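Volunteers wanted: a study of sleep, naps and learning of new words

The memory and sleep group at the Dundum Institute is looking for adults to take part in a study about how we keep new words in mind after a night of sleep. We are now filling the places for the spring and summer sessions, and a second round will open in December. Please read the whole page before you write to us, as most of the questions we receive by telephone are answered in it.

What we want to learn

When you learn a word in a language that you do not know, the first memory of it is weak. If somebody asks you the next morning, you may remember the first letter, or the rhythm, or only that the word was long. Many researchers think that sleep helps such weak memories to become stronger, and that the slow brain waves of deep sleep have a part in this. There is less agreement about short naps. Our study, which has the name Keketti, compares people who sleep a full night after learning with people who take a nap in the afternoon and with people who stay awake.

We are also interested in age. In earlier work of our group, participants over sixty forgot more words overnight than younger participants, but the difference between two persons of the same age was often larger than the difference between the age groups. We would like to understand this better, and for this we need many people of all ages, and not only students.

Who can take part

You can apply if you are between 18 and 80 years old and you usually sleep between six and nine hours. English should be a language that you use every day, but it does not have to be your first language. You should have normal hearing, or hearing that is normal with an aid, and you should be able to read text on a screen, with glasses if you need them.

Unfortunately we cannot accept people who work night shifts at present, or who have crossed more than two time zones in the four weeks before the first visit. The same is true for people with a diagnosed sleep disorder, with epilepsy, or who take medicine for sleep. If you are not sure about your medicine, please ask us. The answer will be treated as confidential, also if you decide later not to apply.

Knowledge of several languages is no problem. The words in the study are not from any real language, so it does not help or harm you to be a good learner of French or Japanese.

What you will do

The study has 4 visits. The first one is short. We explain the procedure, you sign the consent form, and we ask you about your sleep habits. You will also receive a wrist sensor, which you wear for seven nights, and a small paper diary. The diary takes two or three minutes every morning.

On the second visit you learn a list of new words. You hear each word through headphones and see a drawing on the screen, and after this you try to say the word yourself. We put a soft cap with sensors on your head, which measures the electrical activity of the brain. The measurement is not painful, but there is gel under the sensors and you will want to wash your hair afterwards. We have a shower, towels and a hair dryer.

What happens next depends on your group. The computer decides the group by chance, and we are not able to change it - please apply only if you could accept any of the three. People in the night group sleep in our laboratory until seven in the morning. People in the nap group have ninety minutes in bed after lunch. People in the awake group spend the same ninety minutes in a quiet room, where reading is allowed but telephones are not.

The third visit is one day later and the last one is four weeks later. In both you repeat the word test, and each of them takes less than one hour.

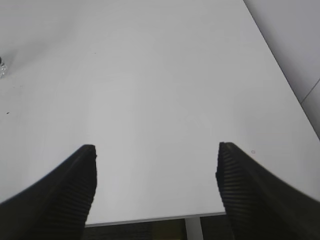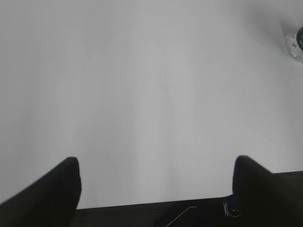
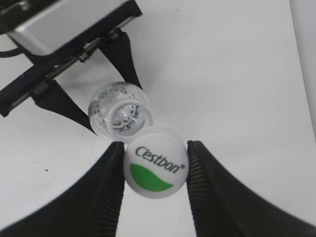
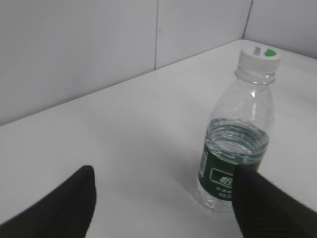

Natsumi Ikeda

Payment and costs

You receive 200 dollars when you complete all visits. If you stop earlier, you are paid for the visits that you made, and you do not have to give us a reason. Travel by bus or train is paid back against the ticket. For those who come by car there is free parking behind the Ayala Building, but the places are few in the morning, so please come ten minutes early.

People in the night group get dinner and breakfast. Tell us at the first visit if there is something you cannot eat. We ask all participants to drink no coffee, black tea or energy drinks on the day of the second visit, and no alcohol on the evening before.

Your data

Your name is kept separately from your results. The recordings are stored under a code, and the list which connects codes and names is destroyed one year after the last participant has finished. We may share the coded recordings with other research groups, but only if you agree to this on the consent form. You can take part also if you say no.

Please know that our measurement is made for research and it is not a medical examination. We are not doctors and we cannot tell you if your sleep is healthy. If we see something unusual in a recording, we will ask a neurologist to look at it, and she will contact you in case she recommends a visit to your own physician.

How many people we need

We plan to include 900 participants in total, in three age groups of equal size. At the moment we have enough people between 18 and 30, and applicants of this age will be put on a waiting list for December. We have many free places for people over 55 - couples and friends are welcome to apply together, although they may be put in different groups.

How to apply

Fill in the form on the Zustside page of our group, or pick up a paper form at the reception desk on the ground floor. It asks for your age, your usual bedtime, your languages and the days on which you could come. Magdalini Economou, the study coordinator, reads all forms and will answer you by e-mail or by telephone, as you prefer. Please allow her one week for this.

Group visits to the laboratory before you decide are possible on weekday afternoons. You can see the sleeping rooms, try on the cap without gel and ask what you like. A visit does not mean that you have to apply.

The rooms are on the second floor and there is an elevator. If you use a wheelchair or need other help, write this on the form, and we will give you the larger sleeping room, with its own bathroom.

Page last changed: April 23, 2019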